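Forum: Learning from Demonstration – Small Projects
Thread: How much scenery variety do you bother with in sim demos?

pinwheel_otter
November 18, 2023

Hi everyone, long-time reader and only a sometime poster, so forgive me if I ramble a bit. I've been gathering demos in simulation for my Dodeo project, driving the gripper myself with a hand controller, and I've got 400 saved so far. I'm very happy with how smooth they've gotten (the first few were embarrassing, I drove like somebody parking a bus). The trouble is that every one of them has the same plain gray walls and the same plain gray tabletop, and I have a feeling the policy is going to get awfully attached to all that gray.

So this week I started swapping textures on the walls and furniture between episodes. Same controller, same wrist view, just different surfaces. One of the new looks is below, and I'd love to know whether you folks think it's useful variety or whether I've gone off the deep end. 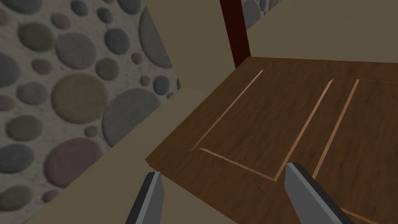
Wrist view, pebble wall and dark wood top with the tan inlay lines.

My worry is mostly the inlay. Those lines are so much brighter than the wood, and I wonder if the model will latch on to them. The pebbles I kind of love, though!

tallgrass_mo
Oh, that's a handsome wood grain. I'd keep it. When I was putting together my Tramgate set I was timid about textures for the longest time, and I ended up recording a big chunk of it over again, which was not how I'd hoped to spend November. Wild surfaces never hurt me. What did hurt was having one wild surface show up only with one kind of task, so the model learned "stripes mean drawer." Shuffle them properly and I think you'll be fine.

Eze_bench
I'm going to disagree a little, in a friendly way. Pebbles on a wall are fine, but high-contrast straight lines on the very surface you're working over are a different animal. From the wrist they slide and tilt with every move, and they look an awful lot like the edge of something. I had a set of 1723 episodes, and the ones with striped tops were where my policy kept closing on nothing. I'd tone the lines down, or save them for later, once the plain ones work.

pinwheel_otter
Thank you both, this is just the kind of thing I was hoping to hear. Eze_bench, did you have a second camera in that set, or only the wrist?

Eze_bench
Wrist only, which I'll admit probably made it worse.

tallgrass_mo
Well, there you go – I had an overhead view too, so we may both be right. I still wouldn't dim the lines. Real tables have trim and seams and all sorts of things on them, and it has to meet them sometime.

quietsolder
Jumping in from the Drirkwood side of things, where we argue over this at least once a month. What settled it for us was a small test. Pick 5 texture sets, record the same task in each with the same start poses, train on four and hold one back. Then trade which one you hold back. It's a dull couple of evenings, but you find out which surface is the troublemaker and you can stop guessing. Also, please write the texture name into each episode's notes while you record. I skipped that once and spent ages matching them up by eye.

pinwheel_otter
Ooh, I have not been writing the texture name down, so that gets fixed tonight. I think I'll do the hold-one-back test with the inlay at full brightness, and then make a second version with the lines darkened so Eze_bench's idea gets a fair shake as well. Roughly 6 more evenings of driving, I'd guess, but I've got a comfortable chair and plenty of tea.

Eze_bench
Sounds fair to me. Post the numbers even if they make me look silly.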